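Updated 20/05/2024 – ask Lev Bilyk if something's missing, he'll add it. Eventually.

# Isow recording FAQ

### What are we collecting?

Short runs of the arm doing one tabletop job, start to finish. An operator drives, the system logs joint positions, gripper state and video. The Hutus model trains on that. No runs, no model.

### How many do you need?

500 for the book task. We have 249 as of this morning, so yes, sign up for a slot.

### How long is a slot?

2 hours max. Take breaks. Tired drivers make jerky runs and we end up tossing them.

### Do I need to have driven before?

No. Do the Kovalchuk practice block first (5 runs, not saved), then Edmund Czerwiński watches you for a bit and turns on your login.

### What counts as a good run?

- one smooth try, no long pauses
- gripper closes on the book, not on the rack
- book let go before you back off
- arm goes home before you hit stop

Slow is fine. Stopping dead halfway to think is not – the model learns the stopping too.

### I dropped the book. Delete it?

Don't delete anything. Mark it "fail" and type what happened, two or three words is plenty. If you dropped it, picked it up again and finished, mark it "recovery". We want those, seperate folder.

### Can I bump the rack?

A light touch is ok. If the rack slides, stop, put it back on the tape marks, start over.

### Do the books have to be in the same order every time?

No!! Please mix them. Same order all day and it just learns one order. Change which slots are filled, change the gap, swap in a different book now and then. Thin ones too, they're harder to grip and we're short on them.

### Which way does the book go, rack or tray?

Check the task line on your sheet, it changes by batch. Tilted holds are fine in either one.
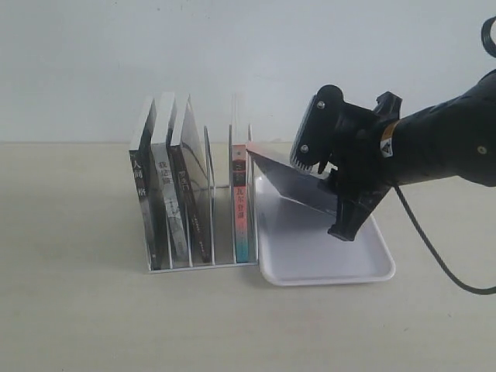
*Book task – rack, tray, thin book in the gripper.*

### Where do the files go?

Gikis uploads on its own when you log out. Don't pull the plug before the bar is full. If it hangs, leave the machine on and message Lev.

### Can I see how the model does with my runs?

Next test is in September. Before that there's only loss curves, which you can look at but they wont tell you much.

### Can I name my own runs?

Please don't. Leave the auto name, put anything extra in the notes box.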